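Setting Up a Black Fabric Enclosure for Tabletop Work

Posted Mon 19 August by Bendik Moen

A fabric enclosure does two jobs. It keeps stray room light off the table, and it gives every shot or recording the same dark background. The procedure below covers a table with a top 122 cm long. Larger tables need heavier fabric clamps but the order of work is the same.

What you need

Black fabric, matte, enough for three walls and a ceiling
A table frame with corner brackets
Cord or thin cable for the ceiling
Small spring clamps
A black tabletop, or a black cover that lies flat
A white pad for the work area
A lint roller

Step 1. Check the fabric

Hold a lamp against one side and look from the other. If you can see the outline of the bulb, the fabric is too thin for a single layer. Double it or buy a denser weave. We use the Solberg blackout cloth, which arrives folded and needs to hang for a day before the creases drop out. Steam works faster. Do not iron it on a high setting; the surface goes shiny and the shine shows up later as gray streaks.

Step 2. Fit the brackets

Fix the brackets to the table before any fabric goes up. Put one at each corner. A long rear edge should have an extra bracket near its center, where the back wall tends to sag. Tighten by hand first, check that the uprights stand at 90 degrees to the top, then finish with a wrench.

Step 3. Run the ceiling lines

Tie two lines diagonally between opposite upper corners so that they cross over the middle of the table. Pull them tight. A slack line lets the ceiling belly downward, and the low point will catch light from below. Pale cord is easier to see while tying, but dark cord disappears better against the cloth. Either will hold the weight.

Step 4. Hang the walls

Start at the back and work toward the front. Leave the fabric long enough to drop past the tabletop edge. Clamp the upper corners last, after the ceiling piece is in place, so both layers are caught by the same clamp. Torunn Hägglund sews a hem along the top edge first. I skip this and have had no trouble with fraying, but my enclosure is not taken down between jobs.

Step 5. Lay out the table

Place the white pad at the center. Line up anything you plan to use in a single row behind it, with a gap between neighboring items. Keep the pad itself clear until work starts.

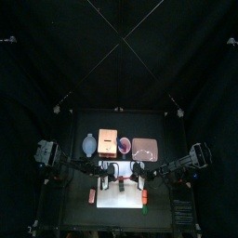
Set the height of the row by eye. Tall items go where they will not throw a shadow across the pad. Translucent plastic, such as a light blue container or a pink cup, reads well on black, and a tool standing in a cup can lean to one side without trouble. Glossy lids are harder. They pick up reflections, and tilting the lamp is usually quicker than moving the lid.

Step 6. Set the light

Use two lamps, one on each side, at equal distance from the pad. Set exposure for the pad and let the fabric go dark. On a manual camera, ISO 400 is a reasonable place to start. If the pad loses its edges and glows, reduce the light first — closing the aperture will also bury the darker objects.

Maintenance

Roll the cloth for lint before each session. White dust on the tabletop is more visible than dust on the walls, so wipe the top last. Retie the ceiling lines when they start to sag. Mine were last redone in November.

Revision 2 of this page corrects the order of steps 3 and 4. Thanks to Monique Boyer for pointing it out.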